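Home | Forums | Kitchen & Counter | New Posts | Search | Log In

Trays on a stone-look counter: yes or clutter?

kutent_ciri wrote:

My sister-in-law Soledad believes a counter should hold nothing but light. I believe in trays. I have a gray marble-pattern top, pale walls on three sides, and a habit of putting things down. So: a green plastic tray for produce and bits, a black tray for the mug. The clear measuring cup lives wherever it was last used, and the lettuce is a work in progress.

Soledad says a tray is a pile with a border. Please rule. 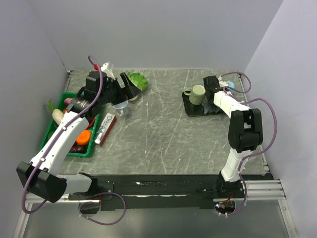 Re: Trays on a stone-look counter

brorndale_itzel wrote:

Siding with Soledad, sorry. The black tray is fine. One mug, one tray, very dignified. The green one is where it goes wrong. You have something orange, something purple and a white thing I would call a daikon if pressed, all sharing a bed, and then the lettuce is out on the stone anyway. And the little red-bordered box that says RIO is parked next to the tray, so even your own stuff won't commit.

Re: Trays on a stone-look counter

uriel_m wrote:

Disagree. Produce in a tray means one thing to lift when you wipe down. I timed myself in February, because that's the kind of winter it was, and lifting two trays beats moving loose stuff by a mile. Get the measuring cup on a hook and you're done.

Re: Trays on a stone-look counter

kutent_ciri wrote:

Uriel, the wall is smooth and bare and I would like it to stay that way. No hooks. I paid Tovar $649 to have it painted and I'm not putting a hole in it for a cup.

The back wall is plain from one side to the other, and I'm not exaggerating.

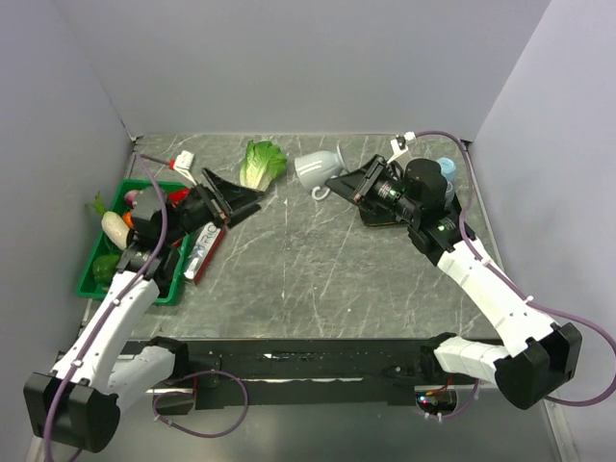 Green basket, mug, blank wall. Saturday, September 28, 2024.

Re: Trays on a stone-look counter

brorndale_itzel wrote:

So now the tray is a basket. Noted.

The wall is nice, I'll give you that. I'd still swap the green for something closer to the mug. Pale and boring. On a veined top anything bright looks like it fell there.

Re: Trays on a stone-look counter

uriel_m wrote:

Bright is the point, you can find it before coffee. Leave the green, put the cup in a drawer, eat the lettuce.

Re: Trays on a stone-look counter

kutent_ciri wrote:

Showed Soledad the thread. She says Itzel may come to dinner and Uriel may not. The cup is going in the drawer. The green stays until I find a pale one the same size, and I'm not looking very hard.

Contact us | Copyright Filtel Forums | Back to top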